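Suncombe changes rules on wooden boards in licensed kitchens

Declan Haworth
Thursday, September 2, 2021

Licensed food businesses in Suncombe may keep using wooden cutting boards under a revised kitchen code, but boards with open seams or deep knife scoring must be resurfaced or taken out of service. The code was published this week by the town's health office and replaces a version that treated all wood as a temporary surface.

The old text, adopted in June 2000, did not define "temporary." Inspectors applied it unevenly, according to Zewditu Wako, who leads the food safety section. Some kitchens were told to discard boards after a year. Others were never asked for a purchase date.

Under the revision, a board is judged by condition. An inspector checks three things: whether glue seams are closed along their full length, whether cuts can be removed by sanding, and whether the board sits flat. Boards used for raw meat or fish must be kept apart from those used for bread and produce, and must carry a permanent mark on one end.

Closed-grain hardwoods such as maple are accepted for all uses. Softwoods are limited to bread and dry goods. Bamboo is treated as a hardwood if the supplier can provide a statement on the adhesive.

The office reviewed 3617 inspection reports before drafting the change. Wooden surfaces were mentioned in 2763 of them, in most cases with no violation recorded. Wako said the reports gave little support for a fixed replacement date.

Mulugeta Tekleab, who manages the kitchen at Woldegiorgis, a restaurant on the east side of town, said the separation rule will mean buying 2 more boards. "We were already sanding twice a year," he said. "The marking is new."

Toswood, a workshop that resurfaces boards for restaurants, expects more orders before the code takes effect. Owner Sombat Kamolrat said a board can usually be planed several times before it becomes too thin to stay flat — the limit depends on its starting thickness.

Plastic boards remain subject to the existing rules. Printed copies of the code are available at the health office counter. 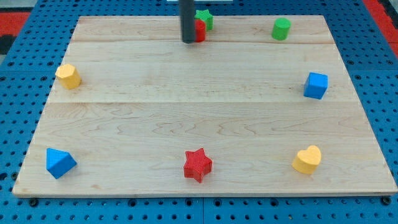
Does a visible seam mean a board has to be replaced?

Only an open seam counts against a board. A glue line that is closed along its full length meets the code, and an open one may be repaired and the board returned to use.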